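Cahier d'atelier, salle de séjour témoin, site de Sollville
4 septembre 2020
Rédaction : Isabelle Dhillon
Relecture : Ingeborg Lüthi

Objet : remise en ordre de la table d'appoint et contrôle du luminaire avant la présentation à Vedeldale.

Présents le matin : I. Dhillon, Benedicta Akolgo, Zdeňka Slanina. Graciela Zúñiga nous a rejointes après la pause pour la partie électrique.

1. État à l'ouverture

La salle avait été laissée dans la disposition de la séance précédente, à l'exception de la table, qui se trouvait contre la cloison. Mme Akolgo l'a ramenée à la limite entre le revêtement gris et le parquet, conformément au plan d'aménagement remis par Flesier. La position est repérée au sol par deux morceaux de ruban sous les pieds arrière ; prière de ne pas les retirer lors du ménage.

Le plateau a été dépoussiéré au chiffon sec puis essuyé avec le produit habituel. Une trace ronde subsistait à l'emplacement de l'ancien vase. Elle s'est atténuée après un second passage et n'appelle pas de ponçage pour le moment. Il est rappelé que l'huile d'entretien ne doit pas être appliquée la veille d'une présentation, le temps d'absorption étant trop long dans cette pièce peu aérée.

2. Fleurs

Le bouquet blanc prévu au dossier a été écarté. Mme Slanina a proposé les tournesols en petit pot, dont la couleur répond mieux au bois clair. Après comparaison des deux solutions, la proposition est retenue. Le pot est placé vers l'angle du plateau, la lampe à côté. Quelques brins s'écartent de l'ensemble ; nous avions d'abord pensé les rentrer, puis décidé de les laisser libres, le bouquet paraissant trop serré dans l'autre cas.

À revoir : la hauteur des tiges. Vue depuis l'entrée, la plus grande fleur touchait l'abat-jour lors du premier essai. Le pot a été reculé en conséquence.

3. Lampe

Modèle Kowalchuk à abat-jour blanc arrondi et pied noir. L'exemplaire installé provient de la réserve, l'autre ayant été retourné au fournisseur en raison d'un interrupteur dur. Contrôles effectués hors tension par Mme Zúñiga :

Pied : stable, feutre en place.
Abat-jour : propre, fixation resserrée.
Cordon : sans défaut apparent sur toute sa longueur.
Fiche : broches droites, boîtier sain.

La longueur du cordon, mesurée du pied à la fiche, est de 160 cm. Elle suffit pour atteindre la prise de la cloison à condition de faire passer le câble par l'arrière. Le passage par l'avant, essayé ce jour, n'est pas satisfaisant : le cordon noir coupe le plateau clair en deux et la fiche pend au bord, du côté où l'on s'assied. Un visiteur pourrait l'accrocher avec le genou ou la manche.

Décision : acheminement par l'arrière, avec 3 attaches adhésives sous le plateau. Mme Lüthi demande que les attaches soient du type repositionnable, la table devant être restituée en l'état à Flesier au mois de décembre.

4. Sol et abords

Le câble blanc qui traîne sur le parquet près de l'angle de la table est à enrouler et à ranger. Son usage n'a pas été établi ce jour ; question transmise à Mme Akolgo. La chaise à structure métallique foncée reste du côté du parquet. Vérifier ses patins avant toute manipulation, le vernis étant brillant et marquant facilement.

Les reflets sur le parquet sont assez prononcés en milieu de journée. Un essai avec le store à mi-hauteur a donné un résultat convenable, sans assombrir excessivement la table. Ce réglage sera reporté sur la fiche de salle.

5. Essai en position assise

L'essai a consisté à prendre place devant la table, à poser les avant-bras et à relever ce qui gêne. Avec le cordon à l'avant, la gêne est immédiate. Le pot et la lampe, en revanche, laissent une surface libre suffisante pour un livre ouvert ou un plateau de service. L'essai est à reprendre une fois le câble déplacé, si possible par une personne de taille différente.

6. Suites à donner

Commande des attaches : G. Zúñiga.
Rangement du câble blanc : B. Akolgo.
Entretien du bouquet, eau à contrôler chaque matin : Z. Slanina.
Mise à jour du plan et transmission à Vedeldale : I. Dhillon.

Observation de Mme Lüthi, ajoutée à la relecture : reporter le motif de la modification du passage du cordon sur la fiche de salle.
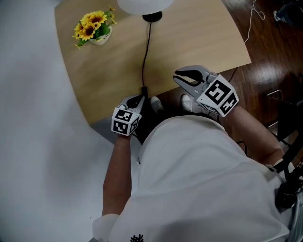
Table d'appoint, tournesols et lampe, cordon passant à l'avant du plateau.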